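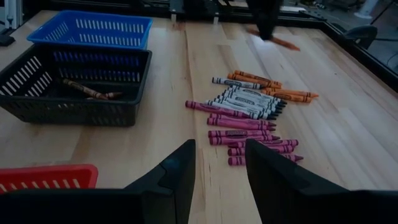

"It put a brown one in the black basket," Nayara said. "Twice now."

"Is brown supposed to go in the black basket?"

"Brown is supposed to go in a basket."

Rosimeire pulled a stool over from the drill press and sat down. She had come to the shop on Monday to use the band saw. The band saw was behind Nayara's table, and Nayara's table had been running since four in the afternoon, so she was going to be told about it whether she liked it or not.

The arms were called Sabatier. Nayara had named the pair of them as one thing, like a law firm. One was up in the air with an orange crayon and did not seem sure what it wanted. The other waited over the pink ones.

"Who needs crayons sorted?" Rosimeire said.

"Schools. Daycares. Restaurants, the kind with paper on the tables."

"My kids' daycare had a coffee can."

"You said that about the Zullgate."

"I was right about the Zullgate."

The Zullgate had been a latch for the shop's side door that opened when it heard your voice. It had opened for Rosimeire's voice, and for Nayara's, and one night in September for a truck backing up. They had a padlock now. Rosimeire had put in 230 dollars toward the Zullgate and had been promised it back out of whatever came next, and what came next was Sabatier.

The orange crayon moved a little to the left and stopped.

"It's thinking," Nayara said.

"It's stuck."

"When it's stuck the light on the controller goes red."

Rosimeire looked at the controller, which was on the floor under a sweatshirt. She lifted the sweatshirt. The light was green. She put the sweatshirt back.

"What do the Nosus people say?"

"They want to see it run a full box without me touching it. All 104." Nayara had her hands in her back pockets, where she kept them during runs so she wouldn't reach in. "If it does that they'll put in 3,000."

"Dollars?"

"Credits. For their parts store."

"So they'll pay you in their own parts."

"I need parts."

"And how many has it done, without you touching it?"

Nayara said that depended on what you called touching. She had moved a basket, but that was the basket. She had bumped the table with her hip. Up to 60, if you were generous, and she thought a person should be generous at this stage.

Rosimeire had worked eleven years at Brosurance, in claims, and had heard a lot of people explain what counted as touching. A man had told her once that his truck was parked when it hit the fence. She had liked him, and she had turned him down.

"Let me see it do one," she said. "One crayon. Start to finish, and you stand over there by the sink."

"It does better when I'm close."

"Nayara."

Nayara went and stood by the sink. She turned the tap on and off. The arm stayed where it was, and the motors made the small sound they made when they were holding still, like a refrigerator in another apartment. Rosimeire kept her own hands in her lap. She noticed she was leaning.

"Is it moving?" Nayara said.

"No."

"Is the light green?"

"I'm not getting up to look at the light."

The elbow turned a few degrees. The crayon came down, slow, tilted the wrong way, and Rosimeire said, "Come on, then," not loud, and heard the tap shut off behind her.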